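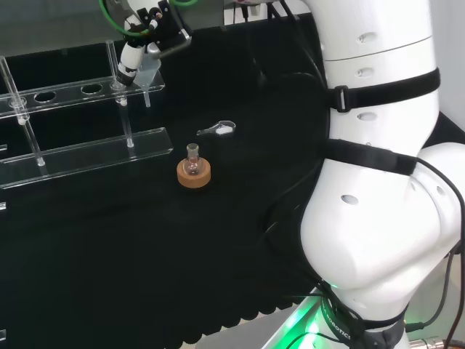

Balão de fundo redondo é a vidraria mais bonita que existe e também a que mais gosta de rolar para o chão. Passei muito tempo tratando o meu cantinho de vidraria como gaveta de meias, tudo junto, e só peguei gosto pela coisa quando montei uma bancada em que cada peça tem o seu apoio. O balãozinho fica de pé no anel de cortiça, os tubos vão para a estante de acrílico transparente e por baixo de tudo vai um pano preto. Quem já procurou uma peça pequena de vidro em cima de fórmica branca vai entender o meu entusiasmo com esse pano! Neste tutorial eu mostro como arrumo, lavo, seco e guardo a vidraria miúda, do jeito que faço toda semana.

Serve para quem tem um laboratório pequeno, uma sala de ciências ou um ateliê de perfumaria. Se você trabalha com reagentes perigosos, siga primeiro as regras do seu laboratório, porque aqui vou falar só de soluções simples em água e de óleos essenciais.

## O que separar antes

- um pano preto liso, de algodão grosso, que cubra a mesa inteira
- anéis de cortiça nos diâmetros dos seus balões
- uma estante para tubos de ensaio
- um funil de plástico de haste fina
- escovas de cerdas macias, uma fina para tubos e uma curva para balões
- detergente neutro (uso o Flikness sem perfume, mas qualquer um neutro resolve)
- água destilada numa pisseta
- duas bacias de plástico
- papel toalha que não solte fiapo
- etiquetas e um lápis 6B

Comprei quase tudo na Vallari, aqui perto, e gastei R$ 244 contando as escovas. Os anéis de cortiça foram a parte barata, R$ 63 o jogo. Dá para gastar bem menos com uma estante usada – olhe só se o acrílico não tem rachadura perto dos furos.

## Passo 1: vestir a mesa

Passe um pano úmido na mesa, espere secar e só então estenda o tecido preto. Puxe pelas quatro pontas até sumirem as dobras. Uma ruga debaixo do anel de cortiça já inclina o balão, e balão inclinado com líquido dentro é pedir susto.

Eu prendo as beiradas por baixo do tampo com fita crepe. Já tentei percevejo (ficou horrível) e já tentei não prender nada (pior ainda, a manga do jaleco engancha e vem tudo junto).

Por que preto? Vidro transparente ganha contorno em cima de fundo escuro. A borda do gargalo aparece, uma lasquinha aparece, uma gota esquecida aparece. Para conferir cor de solução eu ponho uma folha branca atrás do tubo e tiro depois. Funciona lindamente!

Uma observação: pano de algodão absorve respingo. Se cair alguma coisa além de água, troque o pano na hora e lave separado.

## Passo 2: acertar o anel de cortiça

O anel tem que abraçar a barriga do balão. Teste assim, com o balão vazio:

1. Ponha o anel na mesa e gire um pouquinho para ver se assenta por inteiro.
2. Desça o balão segurando pelo gargalo, sem largar.
3. Solte devagar e dê um toque leve no gargalo com um dedo.
4. Se ele balançar e voltar para o lugar, está bom. Se o fundo encostar na mesa, o anel é largo demais.

Anel pequeno demais deixa o balão alto e bambo. Os meus estão marcados a lápis na parte de baixo com o volume do balão que combina com cada um, e isso me poupa uma procura danada.

Cortiça não gosta de ficar de molho. Limpe com pano quase seco e deixe arejar. Quando começa a esfarelar na borda de dentro, eu dou uma lixada bem fina e ela rende mais alguns meses. E nada de balão recém-tirado da chapa direto no anel: espere esfriar num suporte próprio.

## Passo 3: posicionar a estante

Estante de acrílico é uma alegria de usar, porque você enxerga o nível dos tubos sem tirar nenhum do lugar. Só que ela também some da vista com uma facilidade incrível, ainda mais contra a luz. A minha fica sempre na mesma faixa da mesa, no fundo, e a parte da frente continua livre para as mãos.

Deixe um palmo entre a estante e o balão. É o espaço de que você precisa para pegar um tubo sem esbarrar o cotovelo no gargalo. Se você é canhoto, inverta os lados e teste os movimentos com tudo vazio antes de começar para valer. Parece bobagem, mas eu descobri assim que a minha tomada estava do lado errado!

Acrílico risca e embaça. Regras da casa:

- álcool, nunca (ele vai trincando o material por dentro, em risquinhos finos)
- acetona, menos ainda
- lado verde da esponja, de jeito nenhum
- água morna, detergente neutro e pano macio, sempre

## Passo 4: transferir com o funil

A parte de que eu mais gosto. A haste do funil precisa entrar no tubo com folga em volta, para o ar conseguir sair. Quando ela veda a boca, o líquido para, borbulha e cospe para cima. Se o seu funil faz isso, levante meio centímetro e pronto, volta a correr.

Despeje encostando o bico do frasco na parede do funil, num fio contínuo. Não encha o cone além da metade. Terminou? Espere a última gota, encoste a ponta da haste na parede interna do tubo e só depois retire, na vertical.

Tenho um funil para soluções em água e outro para óleos, e eles não se misturam nunca. Um dos dois tem um pedacinho de fita no cabo. Depois de muito óleo de laranja, o plástico guarda o cheiro para sempre e eu já aceitei.

## Passo 5: lavar sem drama

Lave logo depois de usar. Resíduo seco no fundo do balão é o tipo de problema que vira tarde perdida.

**Primeira bacia:** água morna e umas gotas de detergente. Forre o fundo com um pano dobrado, porque cuba dura e vidro fino não se dão bem.

**Escova:** a fina entra no tubo girando, sem bater no fundo. Confira se a ponta tem cerdas, já que o arame exposto risca e até fura tubo. A curva passa pela parede do balão em movimentos curtos.

**Segunda bacia:** água limpa, e troque quando ela começar a espumar.

**Enxágue final:** água destilada com a pisseta, por dentro, girando a peça. Use pouco de cada vez e repita. Três jatinhos limpam melhor que uma enxurrada.

Para saber se ficou limpo, olhe a água escorrendo. Ela deve descer como uma película lisa. Se formar gotinhas presas na parede, ainda tem gordura ali, e a peça volta para a primeira bacia. Fazer essa conferência sobre o pano preto é covardia de tão fácil!

### Mancha que não sai

Calcário esbranquiçado costuma ceder com vinagre branco. Encho o balão, deixo uma hora, escovo e enxáguo bem. Já o resíduo de óleo pede uma segunda rodada de detergente com água mais quente (com o vidro em temperatura ambiente, aquecendo aos poucos). Nunca junte vinagre com água sanitária, nem "só um pouquinho".

## Passo 6: secar

Tubos secam de boca para baixo, em pinos ou num cesto forrado. Se a sua estante tem a base fechada, ponha um papel dobrado embaixo para a água não empoçar.

O balão eu emborco num anel largo, apoiado em cima de um copo de plástico, para o gargalo ficar solto e o ar circular. Leva uma noite. Com tempo úmido pode levar bem mais, e em fevereiro, aqui, eu praticamente desisto e planejo o uso para dois dias depois.

Evite papel toalha por dentro. Ele deixa fiapo, e o fiapo sempre aparece na solução seguinte.

## Passo 7: guardar e etiquetar

Minhas caixas são as organizadoras Hisis, modelo 701, rasas e com tampa. A rasa obriga a guardar uma camada só, e é isso que a gente quer. Cada balão vai com o seu anel, embrulhado num quadrado de flanela. Tampas, rolhas e outras pecinhas plásticas soltas ficam numa divisória pequena, porque são elas que desaparecem primeiro.

Na etiqueta escrevo o tipo de peça, o volume e o uso (água ou óleo). A lápis! Caneta esferográfica borra com a umidade, enquanto o grafite fica. Anoto também as peças lascadas num caderno Szabo velho de guerra, que já está na página 227 e tem mancha de lavanda na capa inteira.

Lascou a borda? Tire de uso. Vidro quebrado vai para um recipiente rígido, fechado e identificado.

## Perguntas que sempre chegam

**Posso usar rolo de fita crepe no lugar do anel de cortiça?** Para um balão vazio e por cinco minutos, pode. Com líquido eu não arriscaria, o miolo de papelão escorrega.

**Pano preto desbota?** Desbota, sim. Lave do avesso, em água fria, e separe um reserva.

**E lava-louças?** Para tubo avulso, só com cesto próprio. Balão eu lavo na mão, sempre, e até gosto – é meia hora de música boa com as mãos na água morna.

**Estante de madeira serve também?** Serve muito bem, só fica mais chata de limpar quando respinga alguma coisa colorida. Uma demão de verniz incolor ajuda bastante, e deixe curar uns dias antes de pôr os tubos.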